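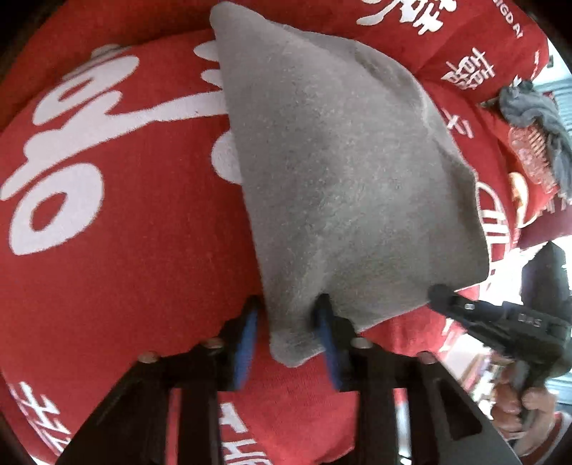

*The gray cloth on the red fabric, before I learned to fold it well.*

Wed 2 July

I have a drawer for cleaning cloths, and for a long time I was ashamed of it. Each time I opened it, something fell on the floor. Last weekend I decided to take out everything and fold it again, one piece after another.

I do this work on the red fabric with the big white characters. I bought it at a market in Milano, and the seller wanted 10 euros. I can not read what is written on it, and I still did not ask anyone who can. It was meant for the wall, but it is too bright for my wall. For folding it is very good. A gray cloth on a gray table disappears for my eyes, and on the red I see every corner.

The gray cloths are the difficult ones. They are a little fuzzy, so one layer holds on the other and does not slide. If you put the edge in the wrong place, you can not push it, you must lift it and begin again. Also mine are not square anymore. I washed them too hot in the first year, and now one side is longer than the other. I tried to fold them in half and in half again, as my mother did with napkins, and I always got a kind of fan with a strip lying on top.

What helps me now is this:

- I shake the cloth one time and lay it down with the longest edge on the left.
- I make the creases flat with the side of my hand, from the middle to the outside.
- I fold in three parts, not in four. The crooked side goes inside.
- I stand the cloth in the box, with the fold up.

The box is a Vidholm, 42 centimeters long. It was sold for shoes. Before this I had a smaller one from Jasero, but the lid broke already in the first winter.

The kitchen towels I did after lunch and they were easy. The bed sheets with elastic I did not touch. I know there are methods for them, I have watched two videos and understood neither. If somebody has a way that works for a person with short arms, please write it in the comments.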